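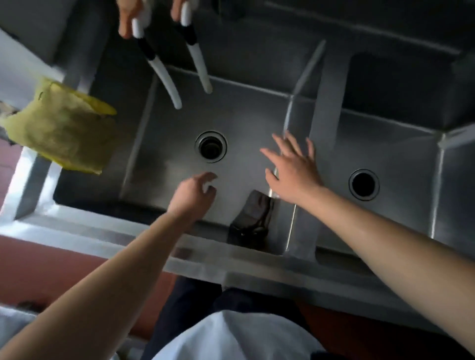
Too big, the voice on the stairs said, far too big, you could bathe a calf in it, and why would anyone want two hoses?

I wanted two hoses! I had wanted them ever since my aunt's soup kitchen in Nistor, where the sink had one faucet that spat sideways and you had to hold a saucer over it to keep your sleeves dry. Now I had a wide steel sink with two basins so deep that my elbows disappeared, and two white hoses that bent wherever you asked them to. I could have stood there all evening just moving them back and forth.

"It was a good price," I called up the stairs.

It was 1143 with the fittings, and I'd do it again. The man at Ketov's salvage yard had wanted more, but he could see how I kept walking away and coming back to run my thumb along the divider, and I think he felt sorry for me. Or he was tired of people measuring it and leaving. It had come out of the old ferry restaurant, the Skarby, where I ate my first plate of pickled herring and asked for another before I'd finished chewing.

The stairs creaked. My sister came down as far as the fourth step and stopped there, arms folded.

"Where do the potatoes go?"

"Left side. It's bigger."

"And the right?"

"Greens! Or the jars. Or both, if we're quick."

She thought about that. We had four sacks of potatoes by the back door and the whole of the beet harvest coming in the morning, and up to then we had washed everything in a tub in the yard, bent over like a pair of question marks. Last August she'd carried that tub to the drain so many times that she gave up wearing shoes.

"Let me hear it," she said.

So I turned on the water. I'd been saving it up, to tell the truth. There was a cough in the wall, then a long rattle, and then both hoses went at once and the whole basement filled with the most wonderful drumming, a big hollow sound like rain on a boat. I laughed out loud. The water raced over the steel and spun around the left drain and went down with a slurp, exactly the way water is supposed to go.

My sister said something.

"What?"

"I said it's loud!"

"I know!"

She came down the rest of the steps. She put one finger under the stream, then her whole hand, then she pushed up her sweater and reached in until the water was running over both wrists. She found the end of one hose and swung it across the divider, and the drumming changed to a higher note.

"Huh," she said, and swung it back. Low note. She did it again, and again after that, and I saw her start to smile at the wall.

We washed one potato. It was the ugliest one in the sack, with a nose and a chin, and it got more attention than any potato in the county. She rubbed it and I rinsed it, and then she held it up to the bulb and turned it around.

"All right," she said. "Bring me the rest of them."

I was already halfway to the door.

Troltari > Stories > Short Fiction
Last updated: Sep 16, 2020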